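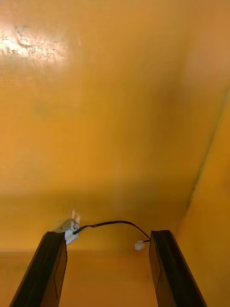

4. Task Setup and Data Collection in the Student Project

Figure 2. Wrist camera view in the cable task. The gripper is open. A black cable runs from the white component on the back panel and ends in a white connector.

4.1 Course setting

The work reported in this section was carried out in the two-term robotics project course at Ellwood. Students enter the course in pairs and stay with a single task until the final review. The cable task was chosen for the second term because it requires a robot to handle a part that bends. Earlier tasks in the course used only rigid blocks, and students could reach good results on them with fixed motions.

4.2 Work cell

All trials took place in an enclosure painted a single orange-yellow color. One color on the back panel, side wall and floor makes the cable and connector easier to separate from the background, as Figure 2 shows. It does not remove every difficulty. Glare in the upper left of the panel washes the paint nearly to white, and the surface there looks speckled. Pairs that relied on a simple brightness threshold were asked to report how their method treated this area.

The cable also casts a faint shadow on the panel. Several student reports from December list shadows as a cause of false detections, and the course staff kept the lighting unchanged so that later results could be compared with the earlier ones.

4.3 Task definition

Each trial begins with the gripper open and the connector hanging free. The robot must grasp the connector by its housing, lift it clear of the floor and hold it still until the trial timer ends. A grasp on the cable alone is scored as a partial success. Contact with the component on the panel ends the trial.

4.4 Recording and labeling

Students guided the arm by hand using the Skenico teaching interface, and the recordings were stored in Pronareo, the shared archive of the course. The full set holds 3,443 trials. Of these, 3,000 were used for training, and the remaining trials were held back for testing – no pair had access to them before the final review.

Labels were entered by the pair that recorded the trial and then checked by a second pair. Where the two disagreed, the stricter label was kept. The archive was closed to changes on 05/02/2026.

4.5 Baseline

The baseline controller, Zandumley, was supplied to all pairs at the start of the term. It locates the connector in the wrist camera view, moves the gripper until the connector lies between the fingers, and closes. It makes no use of the cable's shape. Students were free to replace any part of it, provided that the start position and the scoring rules stayed the same. Results for the baseline and for the student controllers are given in Section 5.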